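Getting the dust off fabric flowers and leaves

Sunday, December 15, 2019
By Dilani Kumarasinghe

I love artificial greenery and I'm not going to be shy about it. My flat faces north, real plants sulk in it, and a good fabric stem on the bookcase makes me happy every time I walk past! But fabric leaves collect dust in a way that shiny plastic ones don't, and after a winter of radiators mine go a sad greyish colour that I always mistake for fading. Nine times out of ten the colour is still there underneath.

So this is what I do, usually in one big go before Christmas and again in March when the light gets better and shows everything up.

Take the stems out of the vase first. I know it's tempting to flap a duster at the whole arrangement where it stands, but all you do is move the dust from the top leaves to the bottom ones (and on to the shelf). Lay an old sheet or some newspaper on the table and work on one stem at a time.

Start dry. A soft make-up brush is perfect, the big fluffy kind for powder, and a clean paintbrush will do nearly as well. Hold the stem near the bottom, tip it downwards and brush from the stalk out to the point of each leaf. Then do the backs! The backs are always filthy. A hairdryer on the cold setting is brilliant for dense little flowers like hydrangeas where a brush won't reach - do it by an open window, or outside if it isn't blowing a gale.

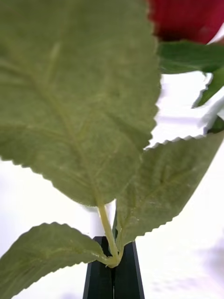

Fabric leaves need a lighter hand than plastic ones, and the edges are where most of the damage happens. Once an edge starts to fray there's not much you can do except trim it. Look at the leaf shape before you begin, and if it has fine saw teeth along the edges, like these sage green ones, keep the brush moving outwards so that you never catch the points and bend them back. I do the middle of the leaf along the central vein first, then work out to the sides. The place where the stalks join gets a poke with a dry cotton bud, and I pinch the stem just there to keep everything steady while I'm at it.

If brushing isn't enough, go on to a damp cloth, but test it first. Pick a leaf at the back, dab it with a white cloth wrung out in cool water and see whether any green comes off. If it does, stop there and stick to the brush. I found this out with a bunch of eucalyptus from Hettiarachchi, the little haberdasher near the station, which turned a whole flannel the colour of pea soup. Stems that pass the test can have a drop of washing-up liquid in the water. Dab, don't rub, and hang them upside down over the bath overnight with a clothes peg.

Creased leaves come back beautifully with a bit of steam. Hold the leaf a good way off from the kettle, mind your fingers, and smooth it flat on a folded tea towel with the back of a spoon. Please don't go near it with an iron, as some of these leaves are glued to the stalk and the glue lets go. When one does drop off, a dot of clear craft glue and ten minutes of patience will sort it. I use Golau because the nozzle is thin, but any clear one that dries bendy is fine.

For storage I roll each stem loosely in tissue and lay them in a long box, biggest leaves on top. Mine is the box a Fandero blind came in and it fits under the bed. Don't use a plastic bag, they get squashed and come out looking like lettuce.

My whole lot is 28 stems and it takes me one afternoon with the radio on. I do the vases while the stems are drying, with a spoonful of rice and some soapy water swirled round the bottom to shift the marks.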